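School magazine project moves to a third term

22 November 2018

Pupils at Truncombe School will carry on producing their own magazine after the new year, following a decision this week to extend the project into a third term.

The magazine, called Wilar, was started as a way of giving Year 8 pupils a reason to write for readers outside their own classroom. It comes out on paper and on the school website, and the two versions are planned separately.

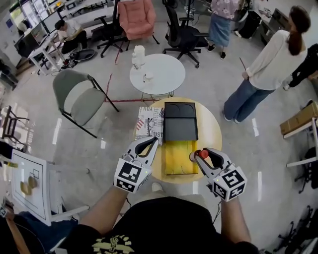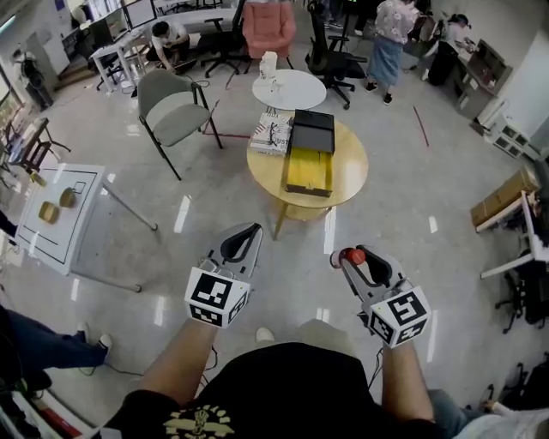
Round wooden table and hand-held grippers, in both pictures.

Masaru Okabe, who teaches English at the school, said the first issue had taken longer than planned. Pupils had written most of their articles before deciding how long each one should be, and several had to be cut by half.

"They found the cutting harder than the writing," he said. "By the second issue they were asking for a word limit before they started."

The printed issue has a run of 508 copies, enough for one to go home with each pupil, with a small number kept back for the library. Printing is done by Ghorbani, a firm in Clakow, which also gave the class a morning's talk on page sizes, margins and paper.

The online version carries the same main articles but with shorter paragraphs and links to sources. Pupils working on it have to check every link and write a summary for the front page. They are also asked to record where each fact came from -- a rule that was brought in after two articles in the first issue gave different dates for the same event.

Work is shared out between six teams, covering news, science, history, reviews, puzzles and layout. Pupils change teams at the end of each issue. Layout has proved the most popular and there is now a waiting list for it, while the puzzles team is short of people.

Renji Kawaguchi, the school librarian, has been running a lunchtime session for pupils who want more help with research. He said the group had spent much of this term comparing how printed magazines and websites report the same story.

"Some of them had never looked at a contents page properly," he said. "Now they use it to argue about what should go first."

The next issue will have the theme of rivers, chosen by a vote, and is to tie in with the geography lessons planned for the spring. Articles already proposed include a history of the Clakow ferry, an interview with an angler and a guide to testing water samples.

Planning starts in January, with first drafts due three weeks into the term. Parents who would like to be interviewed, or who have old photographs of the river that could be scanned, are asked to leave their details at the school office. Back issues can be read in the library.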